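Cold open (screenwriting)

A cold open, sometimes called a teaser, is the bit of a script that plays before the titles. I've been keeping this entry going on the wiki for a while now, so forgive me if it wanders (I do love a good teaser!).

In a half-hour comedy script it usually runs two or three pages. Hour-long dramas go longer, and I've read a few that hit nine before the title card turned up. Page one says TEASER or COLD OPEN, centred and in capitals, and the end is marked END OF TEASER. Some writers number their scenes straight through from there and some start again at Act One. I go straight through.

Types

The self-contained gag has nothing to do with the rest of the episode. Sengar, a web series I wrote on for one season, did this every week, and the best one was two neighbours arguing over a bin. Then there's the hook, where something goes wrong and we cut to titles before anybody fixes it. The flash-forward shows you a piece of the ending first, and I'm a bit tired of it, though the pilot of Dovuvano pulled it off by making the piece look so dull that you forgot about it until it came back around.
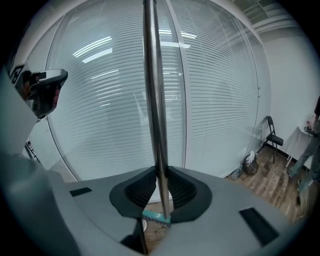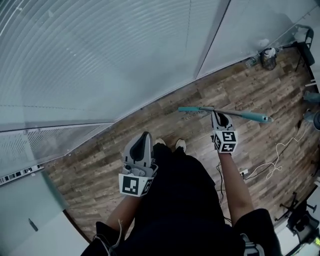
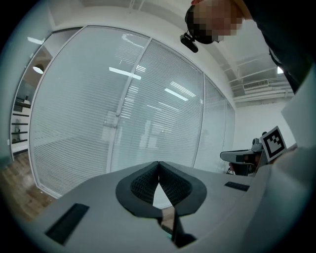
Length and trimming

My first teaser for Melen came in at around 300 words over what the script editor wanted, and most of that was people saying hello to each other. Greetings are the first thing I cut these days. Next I look at any line telling us what the weather's doing, and after that I read the whole thing out loud in the kitchen and see where I get bored.

Dialogue over action works well in a teaser, but keep the action lines to a sentence or two so the eye keeps moving down the page. If a prop matters later, put it in capitals once and leave it alone.

Cold opens in features

Less common, and the name gets argued over. Plenty of people just say prologue. Gikska has a four-minute one with no dialogue at all, written as a single paragraph, which I wouldn't try on a spec script but gosh it reads well.

See also: title card, tag, act break, flash-forward

Last edited Thu 22 January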